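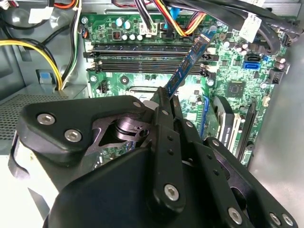

Blue memory module at an angle, with the two black slots behind it.

Print this page | E-mail this to a friend

I went into August swearing I would not buy another old desktop. So of course I came home with one! It's a plain black tower, the shop's own tag called it a Farnthorpe 509, and it cost me 80 dollars with no memory in it and no promises. Ciarán McGrath was with me and did try to talk me out of it (he has seen my garage), but I'd been wanting a machine just for scanning family slides, and I had a feeling about this one.

Let's start with the memory, since that's what I had to sort out first. I bought Bekico sticks, the cheap ones, 10 dollars apiece, and I like them a lot more than I thought I would. They're a cheerful blue, they came in a decent hard plastic sleeve instead of a floppy bag, and the notch is easy to find with your thumb. The slots are the part I'd complain about. There are two black ones, one right by the other, with capacitors and a big copper coil crowded up next to them and the power plug practically on top. If you have fat fingers like mine you'll want to move that bundle of wires over before you do anything else. The first stick went in for me with one good push. The second one took three tries and a word I don't use in front of my mother.

Laying the tower on its side is the way to go with this case. With the panel off, you get at pretty much everything from above, and the builders left enough room around the processor that I didn't feel like I was working inside a shoebox. The side panel itself is my favorite thing on the whole computer – two thumbscrews, slide it back, done. My last tower, a Kadrić, needed a screwdriver and a prayer.

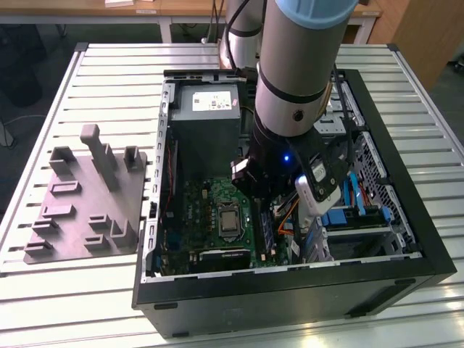
Side panel off: power supply upper left, green board below it, drives over on the right.

The drive side is a mixed bag. I do like the perforated metal cage, which feels sturdy, and the blue bracket lets go of a drive without a fight. But the cables! Blue ones curving one way, an orange one going another, a fat bunch of black ones in between, and no clips where you'd want clips. I spent a whole evening on it with a bag of Velcro ties and it still looks like somebody's fishing tackle. If you're the tidy type this will bother you every time you open it up.

Noise is fine. It hums, it doesn't whine, and the dog sleeps next to it. Startup takes almost 300 seconds on the old drive it came with, so I make my coffee while it thinks, and I'll probably put in something faster when I get sick of waiting. Finbarr Ó Néill wrote in after my last review to ask if I ever test games on these things. Sorry, Finbarr, still no! It runs the scanner and it plays the radio and that's all I've asked of it.

One more gripe, and it's about the edges. The light gray metal along the inside walls is not rolled over everywhere, and I got a nice scratch on my wrist reaching down past the power supply. Wear long sleeves. I've started keeping a pair of thin Fondard work gloves by the bench and they're good enough for everything except the tiny plugs.

Would I buy it again at that price? Yes, and I'd get the same memory for it too. Four stars for the Bekico sticks, three and a half for the tower, and I'd have gone to four if they'd spent a few cents more on cable clips.

E-mail this review | Print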